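Recording sessions at the Levano bench

Jul 14, 2019

We are building a set of examples for a learning system that handles soft goods. A person does each task with two hand-held grippers, and the motion is saved along with the video. So far we have 430 recordings, most of them made by Tímea Lakatos and Lindiwe Hlongwane.

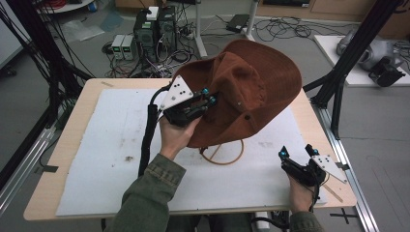
Felt hat with a chin cord, held by the brim in the left gripper.

Hats are slow work. The brim bends under the jaws and the cord gets caught, so each one is recorded from two starting positions. Takes with a dropped hat are kept and labeled as drops.

Mirela Figueiredo checks the files and trims the start and end of each take. Gloves and scarves are next on the list, and we plan to finish them by December. Questions about the set can go to Marlene Coutinho.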